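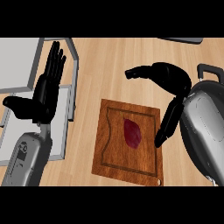 Généalogie, séance 3 : lire un avis de décès

Un avis de décès se dépouille ligne par ligne. On relève d'abord le nom complet, le nom de naissance et l'âge, puis les parents, les conjoints et les enfants. Les proches « décédés avant lui » vont dans une colonne à part.

Attention aux petits-enfants par alliance — ils sont souvent mêlés aux autres.

L'âge annoncé n'est pas une preuve : le comparer à l'acte de naissance.

À rendre en juin : la fiche de dépouillement et un commentaire (jusqu'à 1 000 mots) sur l'avis distribué en cours. Copies à remettre à Madhu Solanki.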